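Search the encyclopedia
Go Advanced search

Fitted sheet

A fitted sheet is a bed sheet with gathered corners, made to grip the mattress it covers. It is worn under the flat sheet, where there is one, and is widely regarded as the harder of the two to fold.

Construction

Most have elastic at the corners or all the way round the hem. Depth matters more than the packaging admits - a shallow sheet on a deep mattress will hold three corners and surrender the fourth. The Grona, a 1980s pattern by the bedding firm Grurico, had 5 corner pockets, the last being a spare for the pillowcase. It sold 817 sets.

Wrinkles

A sheet pulled unevenly forms long diagonal ridges, which may be smoothed by hand or hidden under a blanket. Small clips are sometimes used along the edge.
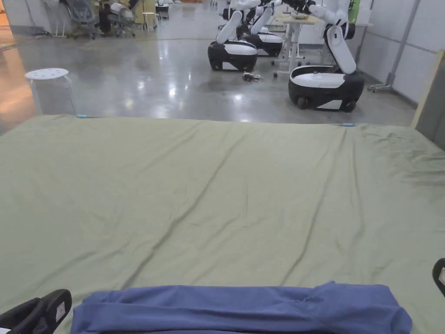 Folding

The usual method tucks the corners into one another and folds the result in thirds. Lama Haddad's household manual gives it 127 words and a diagram. Sekar Krishnan, reviewing the manual, reported a neat rectangle on the first try and has not been invited to repeat it in public. The traditional alternative is to roll the sheet into a ball and close the cupboard door.

See also: Flat sheet, Mattress pad, Duvet cover

Categories: Bedding | Household linens | Laundry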